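Notebook, bench 2
19 August 2025

Open day at Zakow. Setup from 910, visitors in from the top of the hour, groups of 6 or 7. Kept the hand-held gripper demo and the arm demo on separate power strips after the trouble in April.

Arm demo (Phelan controller, firmware as shipped): ran the pick-and-place loop for the first 15 minutes of each group. One protective stop, second group. Log says joint 4 torque limit. Cable dress on the forearm was too tight at full reach. Moved the clip back one slot and it did not recur. Leave it there.

Nurach people asked for raw pose output without smoothing. Showed them the unfiltered trace. Jitter at rest is still larger than I want. They use a longer filter window than we do and accept the lag. Worth trying on old recordings before touching the live setting.

Brirnari tracking build: marker pose drops out when the marker is turned edge-on to the camera. Known. Came up in every group, so it should go on the handout with a sketch of usable angles.

Visitor questions, most frequent first: why not a glove with sensors, how wide does the jaw open, can it be used left-handed. Need a real answer on jaw opening, measured at the pads. The number on the old sheet is for the previous fingers.
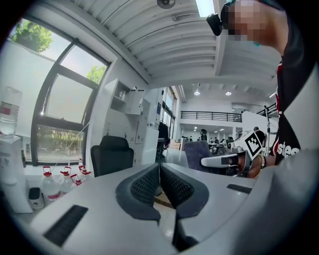
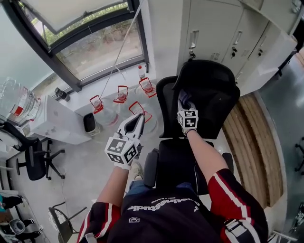
Main item for next week is marker mounting. The flat plate is lighter and quicker to swap, but it gives one usable face, and a wrist turn of any size costs us the pose. A cube with a pattern on each visible face, as on the white gripper in the second picture, should hold tracking through more of the turn, at the price of weight on top and one calibration per face. Plan: same gripper, same fingers, plate first and then cube, slow wrist roll both ways, log dropouts per run. Use the Brirnari build unchanged for both. If the cube wins, check whether the extra height fouls the chair back or the table edge on low reaches.

To do: reprint handout, measure jaw, return the spare power strip to Zakow.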